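Section 4: Setting up the two-arm sorting table

If you've made it through the wiring section, well done, the worst is over! This part covers the fingers, the baskets, the wrist cameras and the side camera. I set up the Dirdale table this way in May and I've redone it more times than I'd like to admit, so these are the steps in the order that hurts least.

Before you start

Both arms should be bolted down and parked. You want the Vundura controller switched on but in hold, with the stop button where you can reach it without leaning across the table (I keep mine by my left hand). Long sleeves rolled up, please.

CAUTION: Hold is not off. The arms are still powered and will push back if you shove them. If you need to put your hands between the fingers, switch off at the controller first.

4.1 Fingers and wrist camera

1. Switch off at the controller. Slide each finger onto its carriage and start both screws by hand. If a screw won't start, back it out and try again, don't force it. The threads are soft and I've ruined a carriage that way.

2. Tighten the screws a little at a time, swapping between them.

3. Switch back on, leave it in hold, and open the live view for that wrist. You should have one finger coming in from each lower corner, with the tips level and a strip of tabletop showing between them.

4. If one finger sits higher in the view than the other, the camera is twisted on its bracket. Loosen the bracket, turn the camera a hair, tighten, look again. I know it's tempting to fix this in software. I did, and Pornthip Sitthichai had to undo it all when we swapped cameras.

5. Clear the table between the fingers and the basket you'll be teaching first. Tape rolls and screwdrivers love to end up there. 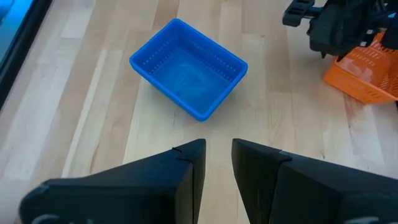
Fig. 4-1. Wrist view with the blue basket straight ahead and the other arm over the orange one.

Note: A shiny tabletop throws back the ceiling lights, and on pale wood you can get patches that go nearly white. A few are fine. If they sit right under a basket rim, the edge finder gets confused, so turn the exposure down one step at a time until the rim comes up clean. I ended up at 900 on the Damgaard exposure scale, and the night settings are at 600.

4.2 Placing the baskets

6. Put the first basket down so the wrist camera sees all four corners of the rim. Leave it empty for teaching.

7. Put the second basket on the other arm's side, with bare table between the two. The arms need that gap for passing each other, and Chaiwat Sriwong lost a fingertip pad (the arm's, thank goodness, not his) when he closed it up to save space.

8. Jog the second arm until its fingertips point down at the opening of its own basket. Save that pose as HOME B. Then do the first arm and save HOME A.

9. Run the empty cycle 5 times at the slowest speed. Hand on the stop button the whole time! If a finger brushes a rim, stop, move the basket, and save the pose again.

4.3 Side camera

The side camera watches basket height, so it goes low. Get it close enough for the near wall to fill most of the view.

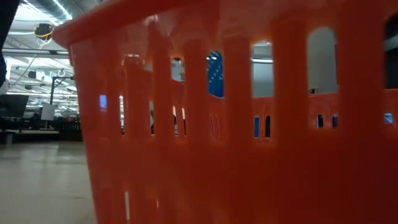 Trudum Table Guide, Issue 5, page 23

10. Set the camera so the whole sweep of the rim stays in view, from the bend at the corner across to the other side. The rim is what the software follows. The ribs and slots lower down don't matter to it.

11. Focus on the rim by hand and lock the ring. Autofocus will wander off through the openings and settle on whatever is behind the basket. Drove me up the wall for a whole afternoon until Duangjai Duangkaew switched it off for me.

12. Draw the mask over everything outside the basket. Ceiling lights, ducts, screens, hanging cables, all of it goes under the mask. Be generous at the top corners, where an arm can poke into view.

13. Press Learn Rim and wait for the green line. If it comes out wavy, look for glare along the top of the rim and move the camera a touch lower.

Note: Redo steps 10 to 13 whenever you change basket color. Glossy orange and blue don't reflect the same way, and the old line won't sit right.

Save the lot under a new name before you go on to section 5.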